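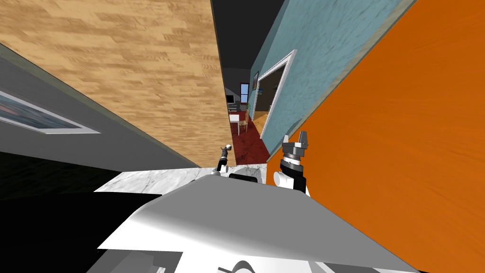
Reinholz Two-Arm Kit in the Simulator: A Month with the Parallel Gripper and Its Wrist Cameras

Search this site
Search reviews Go

September 2019, by Raili Rantala

I should say up front that I have a soft spot for the Reinholz people, who once answered a very silly question of mine about joint limits with a long and patient email. So take my fondness as given! The kit is the simulated version of their two-arm setup: a white base, a pair of arms with two-finger grippers, a camera looking out over the body and a camera on each wrist. You load it into a house (there are several to choose from, and mine had a marble counter, a red carpet down the hall and far more orange than I would choose for my own home) and then you drive it from a gamepad or from your own code.

Installing it took me one evening and two cups of tea. The license is $264 for a year, with 29 days free before you have to decide, and I used nearly all of them.

The grippers

I came to these from the Fledico hand, which has three fingers and a lot of opinions about where it wants to be. A plain parallel gripper felt like a vacation after that. The fingers are flat plates, they open nice and wide, and the wrist camera looks right out along them, so you always know which way you're pointed. I spent most of my time around the big orange board, coming up to its edge from different sides, and I got to where I could line up by feel pretty quickly.

My one real grumble is how fast a large object takes over the wrist view. Bring the hand in close to something long and you lose a good part of the room behind it, and it's easy to forget which way is up.
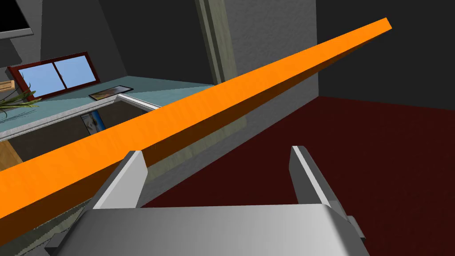 Svenja Eichhorn, who shares my desk and my stapler, thinks I should just lean on the body camera for the approach and switch over at the end. She's probably right, though I find the switch jarring, and I'd love a small inset so I could keep both going. The Bimiro package has had one for years. On the other hand, Bimiro charges $518, and its shading always looked muddy to me, so I'm not rushing back.

The light here is flat and even, with very simple shading. I liked that for learning, but if you plan to train a vision model you'll want more variety than you get out of the box.
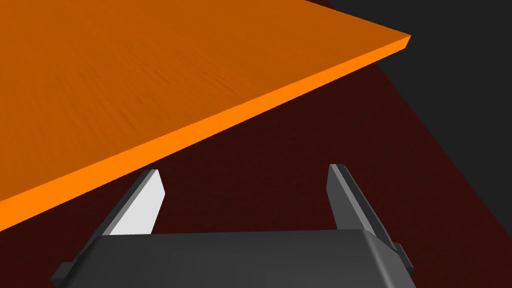

The controller

Any ordinary gamepad will do. The left stick moves the hand, the right stick turns it, and the triggers open and close the fingers. Turn the sensitivity down before you do anything else (I left mine alone the first night and regretted it). Swapping between arms is a single button, and I wish the screen made it plainer which arm you've got, as I moved the wrong one more times than I'd like to admit.

Would I buy it? Yes, and I did, on the last day of the trial. If you're teaching a class or just getting your feet wet with two arms, it's friendly, it's fair on price, and the manual (all 193 pages of it) is written by somebody who likes explaining things. An update is promised for December, and I have my fingers crossed for that inset.

We use cookies to remember your preferences. Accept / Manage settings

Related reviews
Fledico Three-Finger Hand, Second Look
Bimiro Studio: Still Worth the Money?
Cirnow Wrist Camera Mount
Helmut Hollmann on Choosing a First Gamepad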